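12 November 2020 - bin, blocks, general tidy

Long one because I skipped writing up twice. Carla reading this tomorrow so trying to be legible.

Started on the blocks from the Grernudon order. Paint is the problem again. The dark green is fine, took two coats and dried flat, no complaints. The reddish brown is a bit soft still, thumbnail leaves a mark if you push. Benedikt says it's the primer, I say it's the cold in the back store. Left two of the brown ones on the radiator shelf overnight, will check. NB don't stack painted ones face to face, they stick. Learned that in September, apparently forgot.

Edges. Ran a sanding block down the long edges of the new ones before painting, 1000 grit at the end which was overkill. Ademir wants all the ends done the same way. I'd leave them, they only get knocked about in the bin anyway.

Grey metal bin: swept it out, then wiped with a rag and a bit of meths. The floor is worn and it's going to stay worn, the marks are in the metal and no amount of wiping shifts them. Had a go at one patch with the green scourer, stopped after 5 minutes, no difference except my wrist. Vilgot asked about repainting the inside. My vote is no. Fresh paint would be scraped through in a week and then we'd have flakes on the blocks as well as everything else. Happy to be overruled but somebody else can mask it.

Tried a mix of both colours in the bin after lunch, green and brown together, just dropped in and left how they fell. 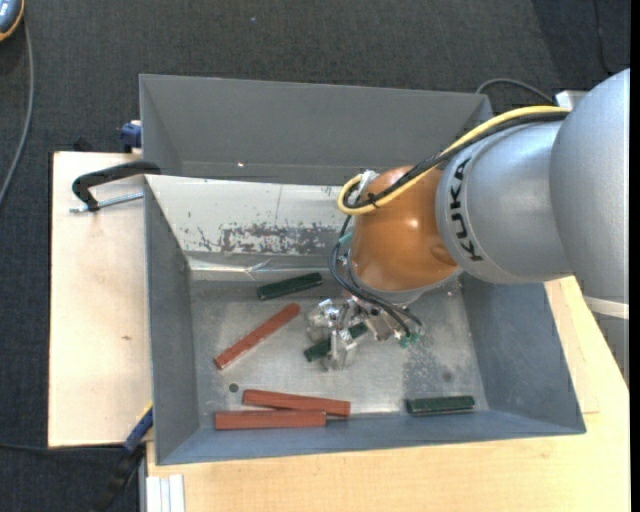 Much easier to tell the colours apart on the grey than on the old cardboard liner, so the liner is going in the recycling. Jaqueline was keen on keeping it for the noise. It is loud without, I'll give her that. Rubber mat from Khalaf would be quieter but black, and then the dark green would vanish. Asked if they do a pale one, no reply yet.

Lighting ok. Would still like the blind down in the mornings.

Brown bars: want to write the batch on them somehow. Pencil rubs off. Stickers are no good, they lift at the corners. Maybe a small stamp on one end before the paint goes on? Ask Carla, she did something like it for the Tarnach parts and those are still readable.

Storage. Spares were in the blue crate with the Gekow offcuts and somebody's gloves, now in their own box on shelf 7, label on the short side. Please put them back there. PLEASE. Spent half the morning looking for a green one and it was under the sink.

Rest of the day went on tidying. Swept under the bench, found the missing 2 mm hex key, the good scissors and a quantity of biscuit. Rags are low. Meths is nearly out as well, half an inch in the bottle, and the lid is cracked so it's been evaporating on us. Decanted whats left into the small tin.

To do:
check brown blocks on radiator shelf
rags, meths (new bottle, with lid that shuts)
chase Khalaf re pale mat
ask Carla re stamp
Benedikt to bring the other primer and we do one bar with each, same day, same shelf, then we can stop argueing about it

Left 17-something, heating off, store locked. Key is back on the hook.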